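Photo backup stops at the same number after phone update

Community Help > Phones and Tablets > Backup and Storage

Hongmei Su
Posted 2018-09-29

My phone is an Eltell and it installed the new system update overnight. Since then the Ploltuvley backup app won't finish. It says there are 2996 items to back up, gets to 623, and stays there. The little circle keeps turning and the number doesn't change. I left it plugged in on Wi-Fi all night and it was still on 623 in the morning.

Before the update everything was backed up. I checked in April when I paid for the bigger storage plan, and the app said it was up to date. I don't understand why it wants to send everything again. The pictures I can see on the website look fine, but I haven't gone through all of them. The phone also gets warm while the app is open and the battery goes down faster than it used to.

I need to free up space on the phone soon. The app has a button that says "Remove backed up items from this phone" and I am afraid to press it when I don't know what has been backed up and what hasn't. 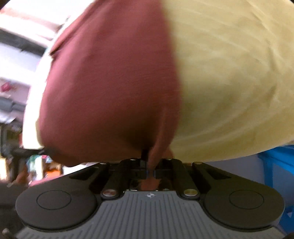
What I have tried

Restarted the phone, twice.
Turned Wi-Fi off and on.
Signed out of the app and back in. It started from zero, went quite fast, and stopped at 623 again.
Checked the storage plan. It is less than half full.
Turned off battery saver.

I have not deleted the app because I don't know if that deletes the pictures too. I also don't have a computer at home, only one at work that I'm not supposed to plug things into. Is there anything else I can do from the phone itself?

2 replies

Folke Strand

Same thing happened to me. I just deleted the app and put it back and it was OK. Might be the update, they always break something. You could also wait for the next one.

Reply from Hongmei Su: Did deleting it remove anything from your phone?

Reply from Folke Strand: Don't think so. I didn't have many on there though.

Nadja Sutter

Please don't press the remove button yet. Deleting the app should not touch the pictures in your gallery, but I would leave that for last too, for the reason below.

The count going back to the start is probably not a real loss. The app keeps a list on the phone of what it has already sent. After a big system update that list can be thrown out, and the app has to compare every item with what is on the server. If a copy is already there, it skips it and adds one to the count. That would explain why it went fast the second time and then stopped. It is most likely stuck on one item, and it stops in the same place because it works through the gallery in order.

On mine the item was a video that had been cut short when the phone ran out of power. It showed up in the gallery as a gray square and wouldn't open. Once I moved it out of the camera folder the backup went on by itself.

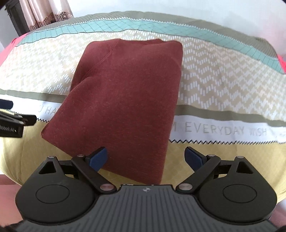
The quickest way to find the bad item is by file size. Open the gallery, tap an item, and choose Details. Anything that says 0 KB, or has no size at all, is a suspect. Don't go by whether the size looks big or small compared with the one next to it, though. Fine detail takes up more room, so a folded red garment lying on a patterned quilt can easily come out a good deal bigger than a picture of a plain wall taken on the same settings. Both are fine. You are looking for the ones with nothing in them, or the ones that won't open.

Do it in this order:

1. Open the backup app and tap the line with the count. On some versions it shows the name of the item it is working on. If yours does, write it down.
2. Go to the gallery and find that item. If you have no name, sort by oldest first and look for gray squares.
3. Make a new album outside the camera folder and move the item into it. Moving is safer than deleting if you aren't sure what it is.
4. Go to Settings, Apps, Ploltuvley, Storage and tap Clear cache. Don't tap Clear data.
5. Open the app again, plug the phone in, and leave the screen on for 10 minutes.

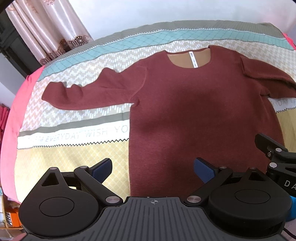 If the number goes past 623, you can let the screen turn off and leave it overnight. It took most of a day on mine. The warm phone and the battery drain come from the app trying the same item over and over, and they stopped for me when the backup finished.

Before you use the remove button, open the website in a browser and check a few items from different months, including some videos. Open them to full size. The small previews can show up even when the full file hasn't arrived.

Reply from Hongmei Su: Thank you. Tapping the count did show a name, and it's a video I can't open. I moved it and cleared the cache. It's at 640 now and still going. I will check again tonight.

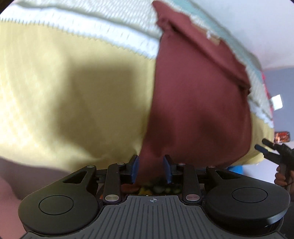
Yulan Song

One thing to add to Nadja's steps. Look at which folders are turned on in the app. After this update mine had switched on the folder for chat pictures as well, so the total was much higher than it should have been – all the forwarded jokes and so on. You can switch folders off under Settings, Device folders. It doesn't remove what was already sent, you have to delete that on the website.

Also check that it's set to Wi-Fi only. Mine had gone back to using mobile data too.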